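4.2 Equipment planning and cost allocation

Spending on the work cell was planned over 30 months and divided between two sites, Pulirton and Karcombe. Arms, hands and control units were treated as capital items, while cables, finger parts and part holders were charged to running costs. This split followed the advice of Correia and Antunes, whose earlier survey found that small fittings were often left out of first budgets and later paid for from staff funds.

Two options were compared. The first used the same end tool on both arms. The second, which was adopted, paired a multi-fingered hand with a gripper (Figure 5). It required two sets of spares and two service agreements, and raised the yearly upkeep figure by 17 per cent. Against this, the planned tasks could be shared between the tools, and a third arm – included in the original request to Kjærgaard – was removed from the order. 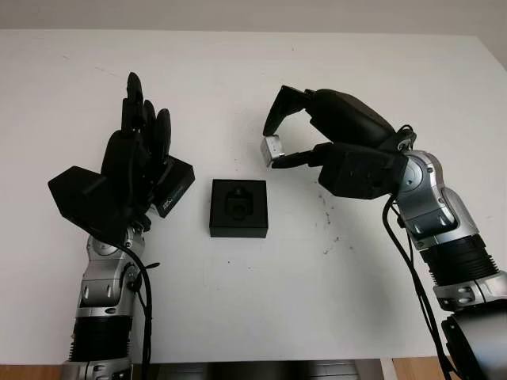 Figure 5. Two-arm work cell with a small metal cube held in the right gripper; the black holder stands on the table between the arms.

Holders were budgeted per part shape, with a reserve for replacements in the second year.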